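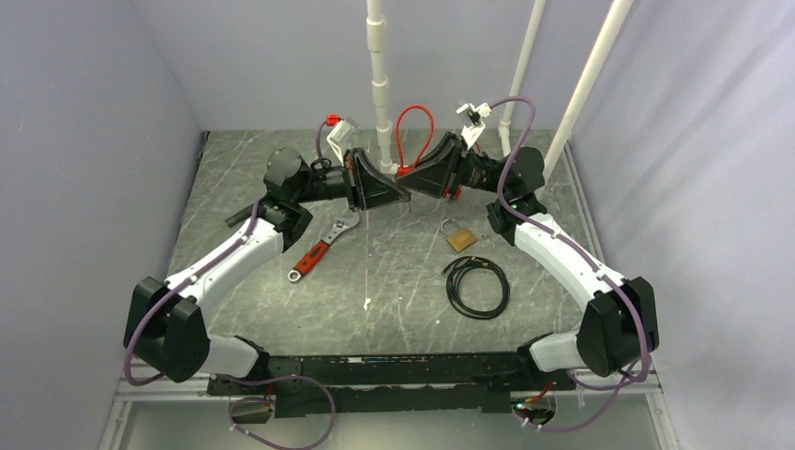
I want to take limescale off a work surface without making it dull. Around my kettle there is a white ring, nearly 3 months old, and soap does nothing to it. The surface is grey with a marble pattern, and I am not sure if it is real stone or only printed. I bought it second-hand through McKinnon for 446 dollars and no paper came with it. Is vinegar safe? My neighbour uses it for everything, but her counter is a different colour and I think also a different material.
Réjean Thibodeau

Zonia
Please no vinegar until you know! On real marble the acid eats the polish and you get a dull spot which is worse than the ring. Look at the underside or at a cut edge. If the pattern goes all the way through it may be stone — if you see brown board, it is printed.

Odex
vinegar worked on mine

Panerer
Yours was maybe laminate, Odex. For stone I would try a cleaner marked as safe for marble, first in a corner behind the kettle, and dry it well after.

Kitchen > Counters > Stains and marks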